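Home | Forums | Laundry & Linens | New Posts | Search | Log In

Last updated: August

Big fluffy blanket, small closet - how do you all store yours?

Cirkness
I finally got the bedroom sorted (well, the bed half of it) and I'm so happy with how the soft stuff is coming along! The problem child is the grey fluffy one. It's got that curly, loopy pile and it takes up as much room as everything else put together. I have one shelf, 21 inches wide, and I want the fluffy one, the polka dot and the brown check all on it. Folding in thirds gives me a brick that slides right off. Any tricks?

Munasinghe
Roll it! I roll all of mine, 9 of them at last count, and they stand up on end like loaves of bread. Love walking past that shelf.

Nonemley
Rolling is great for thin throws, but I don't agree for deep pile. It flattens on the inside of the roll and you get a bald-looking stripe. I fold mine once, loosely, and put it on top of the stack.

Cirkness
Ooh, okay. Both from this morning, the fluffy one against my flowered bedding and then the dots and check bunched up with the fluff:
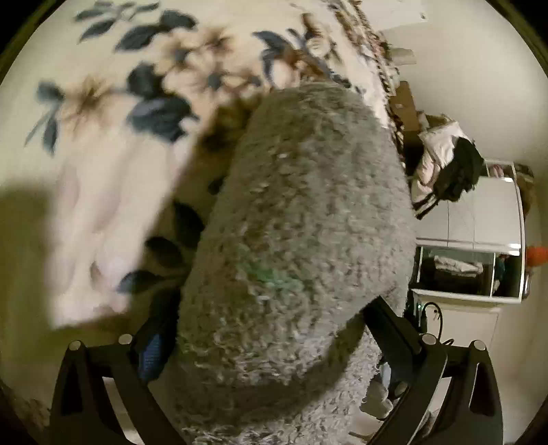
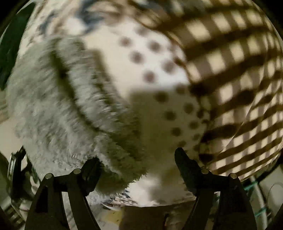
Reply #4

Munasinghe
Those brown dots with the check!! So good together. I still say roll, just do it loose. Start from the short side and don't squeeze.

Brirnido
Third opinion: skip the shelf. I keep up to four blankets in an old pillowcase at the foot of the bed and it doubles as a bolster. The flowered sheet set probably has a spare case you could use, and then it all matches.

Nonemley
A pillowcase is fine for a week or two. All season, no way - give that pile a good shake outside every month or it mats.

Brirnido
Mine has been in there since spring and it's fluffy as ever, but sure, shaking can't hurt.

Cirkness
I love the bolster idea! Going to try the check and the dots in a pillowcase tonight and leave the fluffy one folded once on the shelf. Will report back on whether it stays put.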